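Trays and Tables: the white-on-black question
Posted 2019-04-08
Gallery / Work surfaces

I keep being told that a white tray on a black table is the right way to handle small parts. The catalogs say so, and so does everyone who has recently bought a white tray. I have used one on my own bench since last May and I'm still not persuaded it does most of what is claimed for it, so this page goes through the claims first and gets to the picture afterward.

The contrast claim
A white tray on a black surface is easy to find. I accept that. But how often have you lost a tray? What goes missing is the thing that was supposed to be in it, and a white tray only helps with that if the part is dark or brightly colored. Put a pale nylon washer in one under a bright lamp and see how you do. My Kurkus tray has a slight gloss, and clear plastic spacers vanish in it completely. I found one with my elbow.

The tidy edge claim
A tray has a rim, so parts stay put. They do until you reach in. The rim on the Kullell is high enough to stop a rolling screw and also high enough that I scrape my knuckles getting the screw out. The lower rim on the Amato is kinder to the hand and lets everything through. I'd like to see a seller admit that this is a trade and that the buyer has to pick a side.

The black table claim
Black tabletops look serious in photographs. On mine, dust shows within the hour and every fingerprint stays until I wipe it off. I will say that glare is lower than on the white laminate I had before, and my eyes are less tired at the end of an evening. Dark screws on a dark top are a misery, though, and most of my screws are dark. I own 13 packets of them, all black oxide, bought in a sale I should have ignored.

The curtain claim
Black cloth around a work area cuts stray light, and people who have it swear by it. I hung some on two sides for a while. It did stop the window reflecting off everything. It also collected lint, made the corner of the room feel like the inside of a suitcase, and ate any part that rolled as far as the hem. Bolted fittings at the corners of the table would probably have held it better than my spring clamps, which let go whenever a door closed.

The size claim
"Get the biggest tray that fits" is common advice and I think it's poor. A tray that takes up the middle of a square table leaves you working at its edges, with your tools pushed to the sides. Mine is about six inches across and I wouldn't go much larger. The Gosta people sell a wide one with dividers. I borrowed it for three evenings and spent most of them moving it out of the way.

What I will grant
Color matters more than the tray does. Red parts show up on white and they show up on black, so it makes little difference which one they land on. If I were designing small parts I would make them all red and stop selling trays.

Now the picture. It has the full set: black table with dark rails, black fabric walls, small gray fittings at the corners, and a white tray. Look for the small red piece just below the tray's lower edge. It's easy to pick out, which supports my point about red and says very little about the tray.
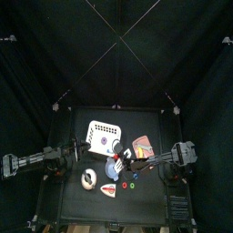
Katia Sala writes that I am being unfair to trays in general and to the Kullell in particular. She lines hers with a scrap of thin gray felt, which kills the gloss and keeps pale parts visible, and she says the knuckle problem goes away if you tip the tray toward you with a pencil under the far side. She has no patience for curtains either, but thinks a black table is fine if you wipe it before you sit down.

The felt I will try. I suspect it will shed, and I've had enough of lint from the curtain, but gray does sound like a sensible middle for someone whose parts come in every color. The pencil I have already tried and it rolled out. A hexagonal one might behave better.

If anyone has used a tray in some color other than white for longer than a month, I'd be glad to hear how it went, and gladder still if you didn't buy it last week.

Filed under: trays, tabletops, small parts, things I was told to buy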